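Drellow Park – matchday ground safety checklist, with comments
2025-01-17
By Fengying Guo

Walked before the cup tie v Grivton. Main stand first, then terrace, pitch, floodlights. OK means OK, anything else has a comment under it. Items marked HOLD need closing before turnstiles open.

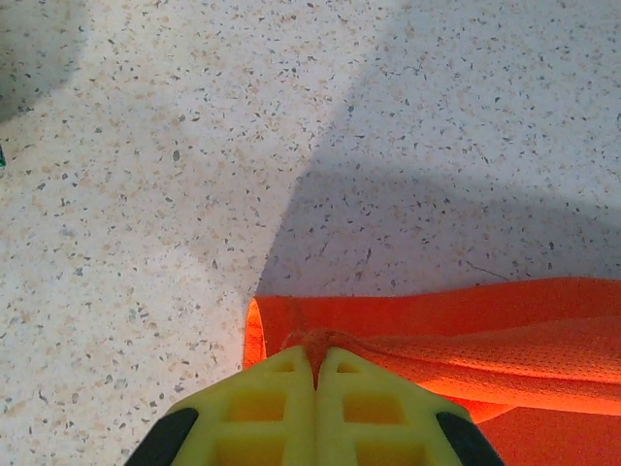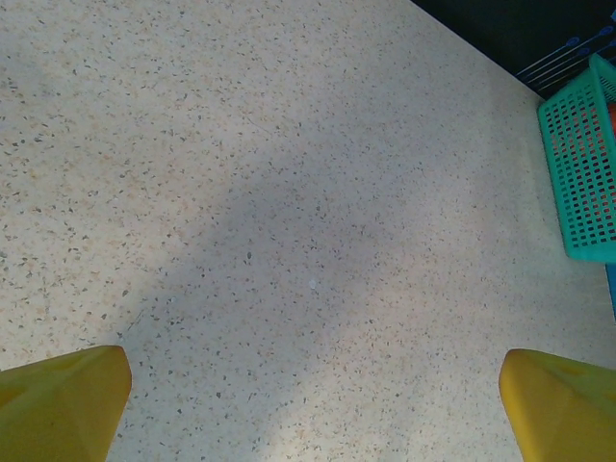
Speckled surface, both pictures.

Ground Safety File, Vol. 6, p. 117

1. TURNSTILES AND ENTRY

1.1 Turnstiles turn freely, both directions locked off when closed – OK
1.2 Queue barriers out and pinned – OK
Comment: one pin short at the away end, took one from the car park set. Put it back after.
1.3 Clickers zeroed – OK
1.4 Search tables in place – NOT YET
Comment: still in the store behind the tea bar. Stewards to carry round on arrival.
1.5 Prohibited items notice readable – OK
Comment: bottom line faded. Readable if you stand close. Reprint next month.

2. MAIN STAND

2.1 Gangways clear full width – OK
2.2 Seats fixed, none cracked – 4 FAULTS
Comment: row C, two loose at the bolts, tightened while I was there. Row F, one split across the back, taped off. Row H, one missing altogether, has been since October. Tape renewed. Those two seats not to be sold, ticket office told.
2.3 Handrails firm – OK
Comment: north steps rail has a bit of movement at the top bracket. Same as last inspection, no worse. Wants looking at before the spring anyway.
2.4 Step edges painted and visible – OK
2.5 Roof sheets and gutters, look from below – OK
Comment: gutter over the press bench dripping at the joint. Bucket. Press have been warned.
2.6 Wheelchair bays clear, sightline not blocked – HOLD
Comment: advertising board has crept forward again. Needs moving back before anyone is let in. Closed at second walk, see end.

3. AWAY TERRACE

3.1 Crush barriers, push and pull each – OK
3.2 Surface free of loose concrete – OK after sweeping
Comment: bits coming off the bottom step by the corner flag end. Swept, coned. Frost does it every winter and we patch it every summer, the patch doesnt hold. Ask Hostard for a price on recasting the whole step.
3.3 Exit gates open outwards, steward to each – OK
Comment: gate 2 stiff at the bottom bolt, greased. Opens with one hand now.
3.4 Capacity sign matches certificate – OK
Comment: 219, same on both.
3.5 Segregation fence, no gaps – OK

4. PITCH AND SURROUNDS

4.1 Goalposts anchored, no sharp edges – OK
4.2 Nets pegged, no holes a ball would go through – OK
Comment: small tear low down left side, car park end. Cable ties. Referee will look at it and he's welcome to.
4.3 Corner flags, right height, bases seated – OK
4.4 Perimeter rail – OK
4.5 Run-off clear – HOLD
Comment: spare goal left on the touchline by the under-15s, not chained. Moved behind the stand and locked. Second time this season. Will be having a word with the juniors.
4.6 Frozen or standing water – OK
Comment: covers came off this morning. Soft in the near goalmouth, stud goes in fine. Shaded strip in front of the dugouts was hard early on, check again an hour before kick-off – if its still hard there then it is the referees decision and not ours.

5. LIGHTS AND POWER

5.1 Floodlights, all lamps – 1 OUT
Comment: top left lamp on the south-east pylon. Liang has been up for the others and has this one on the list. Level still fine for the cup rules, measured.
5.2 Emergency lighting, stand and tunnel – OK
5.3 Generator start – OK
Comment: second pull. Fuel topped up.
5.4 Cables across walkways covered – NOT YET
Comment: waiting for the TV stream people to run theirs. Mats are by the tunnel.

6. PLAYERS AND OFFICIALS

6.1 Dressing rooms, floor dry, showers run – OK
Comment: away shower slow to get warm, run it ten minutes before half time.
6.2 Tunnel matting flat – OK
6.3 Stretcher and defib in medical room, battery light green – OK
6.4 Ambulance gate clear and unlocked – OK
Comment: somebody's van was across it at first walk. Gone now. Cone stays there till full time.
6.5 Referee's room locks – OK, key with secretary

7. STEWARDS

7.1 Radios charged and tested – OK
Comment: channel 6 for us, away stewards on their own. One handset crackles, given to the car park.
7.2 Briefing sheet printed – OK
7.3 Hi-vis counted out – NOT YET

SECOND WALK

2.6 board moved back, sightline fine, closed.
4.5 closed.
1.4 tables out, closed.
5.4 mats down, but short by the tea bar, used carpet. Closed.
4.6 rechecked, dugout strip has gone soft, happy.
5.1 carried over. 3.2 carried over, Hostard to be rung.

Signed FG. Copy to secretary and to the away club's saftey officer.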